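4.2 Sorting small household items
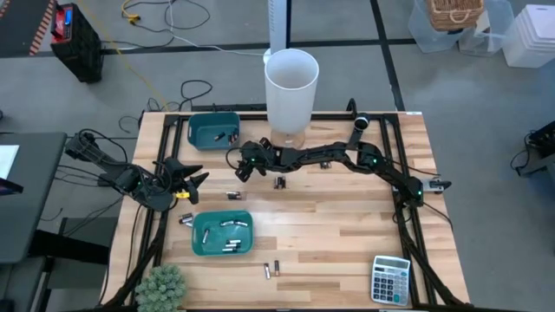

Of all the chores in our list, putting batteries away was the one we most looked forward to running. Every home has a drawer where they pile up, and every repair bench has a tub of them. A person clears such a pile while talking about something else. For a machine it is a lovely, nasty little problem: the cells roll, they shine, they lie in pairs with no gap between them, and a finger that comes down slightly off centre sends one skidding across the wood.

Figure 3. Workspace for the battery task, with two arms, two teal bins and loose cells on the table. The calculator and the plant are not to be moved.

We ran the task 341 times with the Jokia controller. The first 30 runs were used to settle the grip force and are left out of the results below. A run began with cells in both bins and others loose on the table, and was scored as complete when no loose cell remained on the wood and nothing else had been shifted. Either arm could take any cell. We gave no order of work and no rule about which bin to fill, and we were delighted to see the two arms settle into a split of the table that none of us had written down.

Single cells lying well clear of their neighbours are, we think, a solved case. The arms approached across the short axis, closed, lifted and let go over a bin with very little fuss, and they did so for cells at any angle. Two years ago our Barach system could not manage this without a marked mat underneath, so the change is a real one and we are happy to report it.

Pairs are harder. When two cells touch along their length, the pointed fingers have to get in between, and the controller often chose to nudge one cell away first. Bríd Foley, who scored the runs, noted that this nudge looked clumsy early in the series and quite deliberate by the end. It still fails when the pair lies close to a bin wall, where there is no room to push. We saw the same weakness in the Ollwood cutlery trials (Section 4.1), where spoons nested against the side of the tray.

Speed remains the plain shortfall. The time limit was 300 seconds, and many runs that we count as complete used most of it. A tired adult would be done far sooner. On the other hand, the arms were as careful at the end of a long session as at the start, and for a repair shop that wants its tubs sorted overnight this may matter more than pace.

Is the chore ready to hand over? For loose, well-spaced items on a flat top, we would say yes, gladly. For the drawer as it exists in most kitchens, with string and coins and old keys on top of the cells, we are not there yet. The Siriwardena set, which adds this sort of clutter in steps, is the natural next test, and we return to it in Section 5.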